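Handheld gripper sessions in home settings: what do your written rules say?
Forum > Data Collection > Standards and Practice

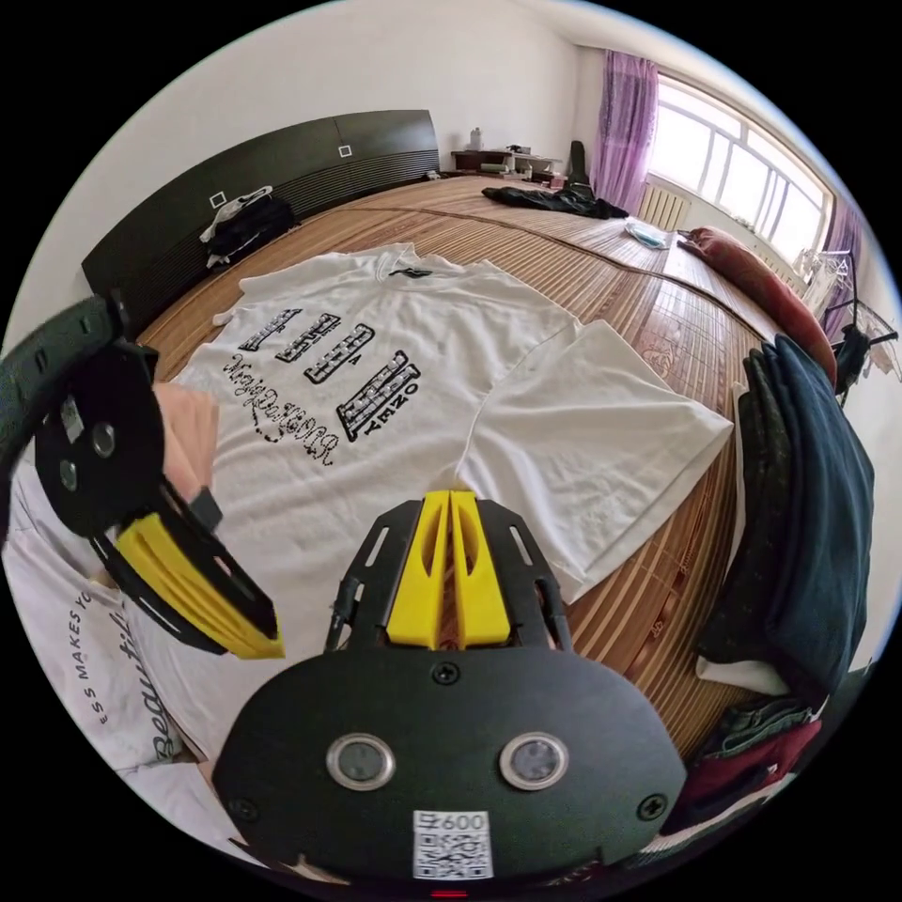 T-shirt folding on a bed mat, first side folded over. Unit 600.

mat_fold posted:
We are rewriting our session rules for handheld gripper work in private homes and I want to compare with other groups. The current draft, for garment folding:

1. Unit label legible before the first fold. Log the number by hand as well.
2. Both finger pads inspected and wiped before each session.
3. Fixed markers stay where they are for the whole session. If one moves, close the session and open a new one.
4. One garment in the work area. Stock to be folded and finished stock stay outside it.
5. Operator wears plain, dark clothing with no print.
6. Episode ends when both jaws are clear of the fabric, held still for one second.

Rules 4 and 5 are the ones people ignore. The session above breaks rule 5: white printed shirt on the operator, white printed shirt as the workpiece. I would reject it. My colleague would keep it. Opinions wanted.

kelvin_drop posted:
Keep it. The policy has to work in front of people wearing printed shirts. If you only accept dark plain operators you are training on a uniform.

mat_fold posted:
Variation is fine when it is planned. This was not planned. If I want printed operators I will schedule them and tag them, and then I can measure the effect. Untagged variation is noise I can't remove later.

ntarigan posted:
Nadhirah Tarigan here, I maintain the acceptance checklist on Hiria. We dropped the clothing rule in October. Out of 700 episodes reviewed, 8 had the operator's clothing and the workpiece confused by the segmenter, and in all of them the two were touching. So the rule became: no contact between the operator's clothing and the garment. It is easier to enforce, and the reviewer can check it.

On rule 4, be stricter. You have a stack of dark clothing on one side and another pile near it with red in it. "Outside the work area" needs a distance in the text or people will argue about it. We use 70 cm from the nearest edge of the spread garment. Few beds allow that, so stock goes on the floor or in another room.

quillon posted:
70 cm is unworkable on a bed. You would be ruling out most homes.

ntarigan posted:
It rules out having the stock on the bed. It doesn't rule out the home.

quillon posted:
It adds a walk to every episode. On Cladum we tried the same thing, throughput dropped and operators started cheating the distance by the second hour. We now allow stock on the bed if it is not the same color as the workpiece. Dark pile and white shirt passes. White pile and white shirt fails.

kelvin_drop posted:
How do you handle patterned garments under a color rule?

quillon posted:
Dominant color, operator's judgment. Not perfect.

mat_fold posted:
Operator's judgment is what I am trying to get out of the document.

bench_vise_2 posted:
Different point. Nothing in the draft about light. There is a large window with daylight coming in and sheer curtains that aren't drawn across it. A white shirt near a bright window is the worst case for exposure. Our Moulin procedure says curtains closed or lens facing away from the window, and lock exposure before the first episode. Also the mat. Alternating stripes are good for tracking until the pattern repeats, then you can get false matches. That's why I would keep rule 3 exactly as written. Those two white squares on the cabinet front deserve protecting.

ntarigan posted:
Agree on rule 3. Disagree on closing curtains. Log the condition and leave it. A home with the curtains open is a normal home.

bench_vise_2 posted:
Logging it doesn't bring back the clipped pixels.

mat_fold posted:
Proposed changes after reading this:

Rule 4: stock on the bed allowed if it doesn't touch the garment and differs in dominant color. Distance to be logged, no minimum.
Rule 5: replaced with the no contact wording from Hiria.
Rule 7 (new): exposure locked before episode one. Curtain state recorded as open, part or closed.

Session stays in, tagged "operator print". I will post the revised text once Bundmont has reviewed it.

quillon posted:
Rule 6, is the one second timed or estimated?

mat_fold posted:
Estimated by the operator, checked against the timestamps in review. Shorter than that gets trimmed out of the set.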